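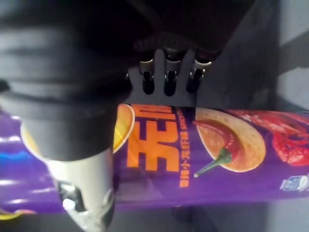 Jadwiga Kubiak wrote in to ask whether a hand built on a kitchen table can be trusted with a tube of chips, or whether it just crushes whatever it gets hold of. It's a fair thing to ask, Jadwiga, and thank you for the stamps you tucked in with the letter!

The short answer is that we're getting there. Quentin Renaud has been rewriting the closing routine for Nanix (our name for the whole contraption) most evenings since September, and it now eases off once the fingers meet something solid - or it's meant to, anyway. A can lying on its side is a good test, being round and slick and always ready to roll off toward the wall. He has logged 543 tries so far and would like to reach 1000 before we touch the wrist again, which I think is very patient of him.

If you have empty cans, tall or short, please drop them in the bin by the Bimside door. Spicy flavors are fine, but do shake out the crumbs first. Quentin is there until nine.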